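Riltby Early Learning Forum > Equipment and Play Materials > Kitchen sets

Rivosach_Office
April 1, 2020
Members are invited to comment on the proposed contents of the shared play kitchen. The current inventory lists 113 pieces, of which 16 are food items. The office recommends a smaller set.

traninthorpe_desk
We support a smaller set. However, we do not agree that the ketchup bottle should be withdrawn – it is requested more often than the fruit.

Chan1558
I must respectfully disagree. Printed labels wear badly under repeated cleaning. Plain fruit is easier to maintain.

traninthorpe_desk
Our own label has lasted nine months.

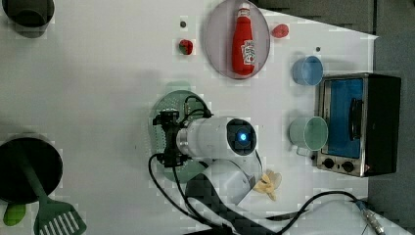
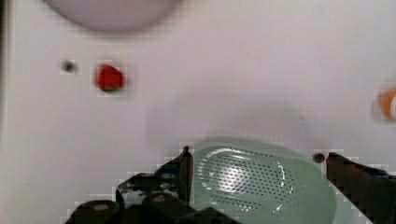 Red toy fruit appears in all four views.

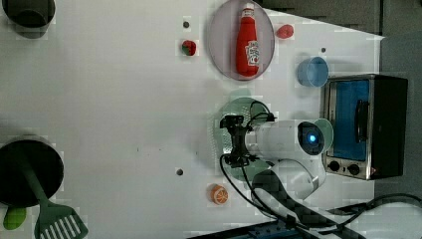
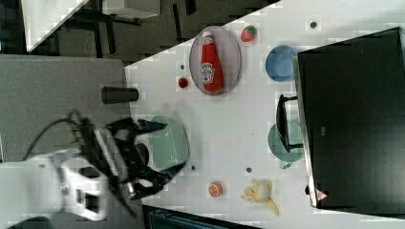

We would also ask that plates and cups be retained in every set, as children cannot serve a meal without them.

Rivosach_Office
Noted. Plates and cups will remain. The bottle is deferred until the end of April.

Chan1558
Please record my objection to the bottle.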